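Brallivau 핸드그리퍼 유지보수 진행보고 (2차)

지원기관 제출용. 급하게 정리함, 표는 추후 첨부.

이번 기간 주 작업은 핑거 패드 교체와 좌우 정렬. 지난 보고에서 적은 미끄러짐 문제는 패드 마모 쪽으로 결론. Zaugg에서 받은 새 패드로 양쪽 다 교체했고 베이스 플레이트 나사도 전부 다시 조임. 기준 물체는 흰 캡 달린 파란 플라스틱 병으로 고정.

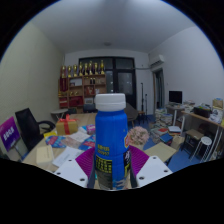
사진 제공: Brallivau 장비팀

패드 골이 병 몸통에 수평으로 닿는지가 첫 확인 항목. 한쪽만 먼저 닿으면 병이 돌아감. 교체 직후 왼쪽이 먼저 닿아서 심 한장 추가, 이후 양쪽 접촉 맞음. 나사 토크는 작업 전후 기록, 대장 번호 2037.

접근 시험은 회의 테이블에서 진행. 병은 빨간 원형 코스터 위, 핑거는 벌린 상태로 정면 진입. 주변 서류나 컵은 치우지 않는 조건임. 실제 사용 환경이 그렇기 때문에 지원 계획서에도 이렇게 적었음.
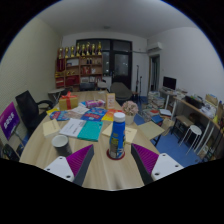

글 | Brallivau 장비팀 유지보수 담당

반복 시험은 300회로 잡음. 중간 점검은 6회, 매번 패드 들뜸하고 나사 풀림만 본다. 점검 때마다 카메라 렌즈도 닦음. 지난번에 지문 때문에 하루치 영상을 버렸음.

병 위치도 바꿔가며 시험. 코스터에서 벗어난 자리, 오른쪽 핑거에 가까운 자리 포함. 한쪽으로 치우치면 손목을 더 틀어야 해서 핑거 유격이 바로 드러남.
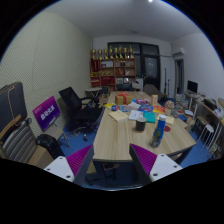 코스터 앞쪽, 오른쪽 핑거 가까이에 놓인 병

유격은 오른쪽이 조금 큼. 부싱 문제로 보고 Flemia에 부품 문의 넣었는데 아직 회신 없음. 늦어지면 Drulville 쪽 예비 부품을 먼저 씁니다. 비용은 기존 예산 안에서 처리 가능, 추가 신청 없음.

기울인 자세 파지도 항목에 넣음. 똑바로 든 상태에서만 맞춰 놓으면 손목 각도 바뀔 때 패드 끝이 뜨는 경우가 있어서

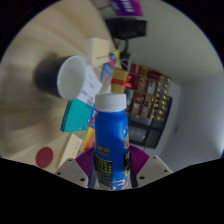

각도별로 패드 끝을 따로 적고 있음. 양식은 아직 통일이 안되서 다음 보고 때 정리해서 드리겠음.

남은 일
- 오른쪽 부싱 교체, 교체 후 24시간 방치하고 재조임
- 토요일에 정렬 재측정
- 점검표 개정본 공유
- 12월 중 최종 보고

예비 패드는 한 세트 남음. 다음 주문 때 같이 넣을 예정이니 승인만 미리 부탁드림니다.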